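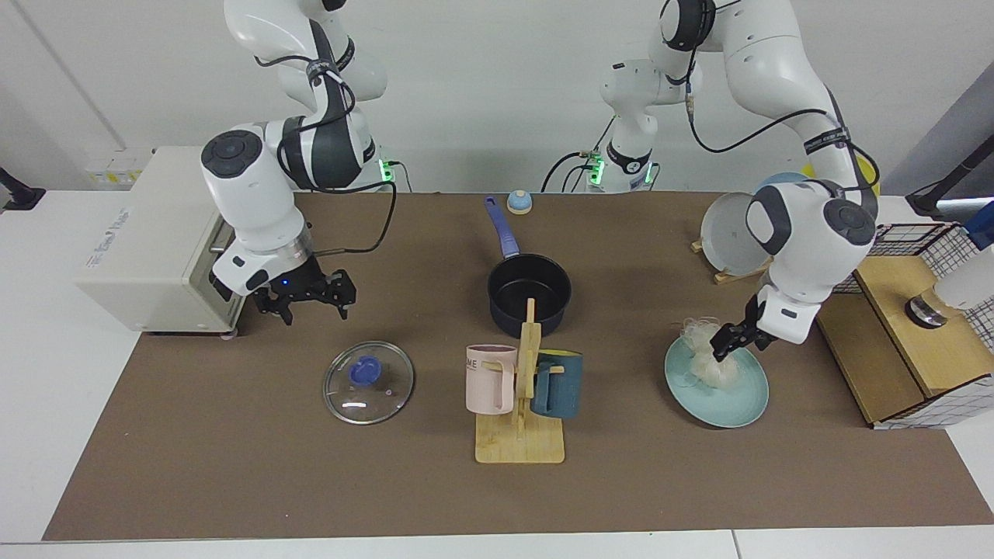 Pudside Kitchen Table: progress report 2, November

Hello again to everyone at the Parisi Fund! I promised I'd write once the kitchen table was set up, and it finally is, so get yourselves a coffee because I have a lot to say about plates.

When I wrote my first report I had a white table, a plain wall and a very long shopping list. The list got shorter (you'll remember I wanted a blender, and a second blender, and you very kindly talked me down) and what's left is a small kitchen that fits on one tabletop. The brown mat covers most of the table now and I'm really happy with it. I went back and forth on the color for ages. I nearly got a white one to match, but light dishes just disappear on white, and on the brown they show up from the other side of the room.

As a reminder of what we're after, the Pudside table is meant to cover the dull, everyday end of kitchen work: getting a plate of food ready, putting a lid on a pan, hanging up a mug, putting plates in the rack and getting them out again. There's no fancy cooking in the plan. Alton has the big stove for that and they're welcome to it.

What's on the table so far

The saucepan is my favorite thing we bought. It's black nonstick with a long purple handle, and it lives toward the back. The lid is clear glass with a metal rim and a blue knob in the middle, so the colors are all over the place, and I like it that way. I can write "purple handle" or "blue knob" on an activity card and there's no discussion about which thing I mean.

The two mugs have their own wooden stand. I had them in a drawer at first and they were a pain to get at. On the stand they take up hardly any space and putting them back has become a little job of its own, so I've added a card for it.

Then there are noodles. I know, I know, the first report said rice! Rice got everywhere. I was picking it out of the gap behind the table for days. Noodles stay in a heap, they look good on the light blue plate, and moving them is a proper challenge because they tangle and come up all together or else slide off in a clump. The noodle card is the one I've rewritten most. It used to say "serve the noodles" and now it says how much to lift and where to put it, which saves a lot of arguing.

The toaster oven went at the far left end. It's a cream one with a dark glass door and a silver handle that runs across. We haven't done much with it beyond opening and closing the door, and I'd like to keep it to that until I've written the rest of its cards properly. It's a nice friendly shape and it makes the whole table look like a kitchen, so even with the door shut I think it earns its spot.

Plates and the dish rack

I spent more time on the rack than on anything else, so please bear with me. The first one I tried was from the Nukby box of leftovers and the slots were too wide, so the plates flopped over onto each other. The one we have now has a light wood base and holds the plates at a tilt, with enough room to get hold of a rim.

The three plates we're using in it are gray, light blue and yellow. We tried all one color at the start, and you couldn't tell afterward whether a plate had gone back where it came from. With three colors the card can just give the order, front to back, and anyone can check it from across the table. Gray in front, then light blue, then yellow is the order I've been calling "home."

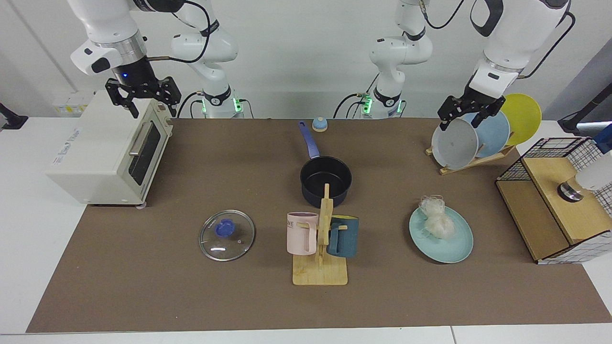

Money

This part is short. You gave us 200 dollars at the start and another 200 in the second installment, and I've spent 372 of it, which leaves 28. The biggest single cost was the toaster oven at 100. The rest went on the pan, plates, mugs, rack, stand, mat and a frankly silly amount of noodles. I have all the receipts in an envelope and can send copies whenever you want them.

I'd like to put the leftover 28 toward a spare set of plates in the same colors. If that counts as a change to the budget, just tell me and I'll fill in the form.

What hasn't gone so well

The cards are behind. I said they'd all be finished by now and the oven ones aren't. I underestimated how long it takes to write down something as simple as "put the plate in the rack" so that two people read it the same way. I also never got around to the storage shelf, so anything not on the table is in boxes underneath it, and I've bumped my shins more than once.

Next up

Finish the oven cards.
Shelf! I've measured for it.
Swap the plate order around and write cards for the new orders.
Take a set of the finished cards over to Alton and see if they make sense to people who haven't spent weeks staring at our rack.

If you'd like to come and see the table, mornings are best. I'll send the next report when the shelf is up and the oven cards are done.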